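2022-02-01

Equipment planning, garment packing cell. Notes before the order goes in, will clean up later.

Finger pads first. Dimum quote is in, sets of 2, softer compound than what we run now. Drandari is cheaper but wants a minimum of 40 pieces and we will never use that many. Going Dimum unless they slip again on delivery.

Bins: clear ones stay for now. Want to try an opaque one too, the rim highlights are a pain in the wrist views. Ask purchasing if the small stuff can go on the open Chaudhary order insted of a new one.

Bin packing, jeans and dark garments:
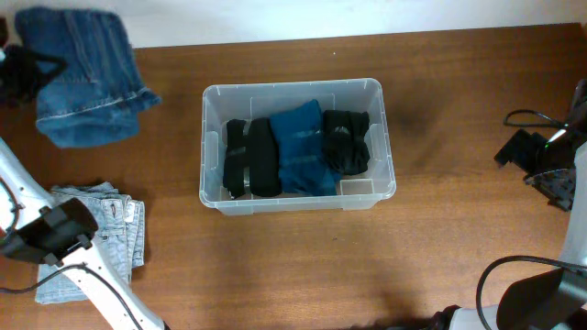
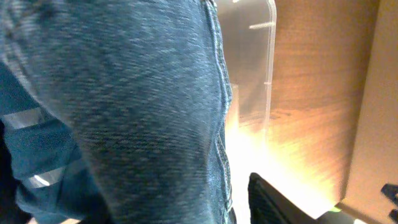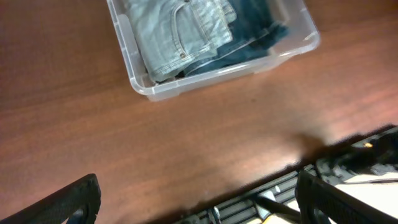
Clear bin on the wood table. First one from the head camera, other two from a wrist.

Lighting. Table varnish throws too much glare, blows out the wrist exposure. Options are a matte mat (up to 200, depends on size) or diffusers overhead. Mat is quicker. Need to measure the table before asking for a price, did not do it today.

Cables: want proper sleeves plus a guide on each arm. Loops over the tabletop are asking for a snag. Put under consumables, not capital.

Spare wrist camera - yes. Dridia has the same mount, lead time is long so order before anything else. If it misses this round the next budget window is September and thats too late.

Not buying: second table, bigger bins, the folding jig.

Still open
- who signs for the Dridia order
- does the mat count as furniture (???)
- return terms on the pads, check the Dimum quote p. 2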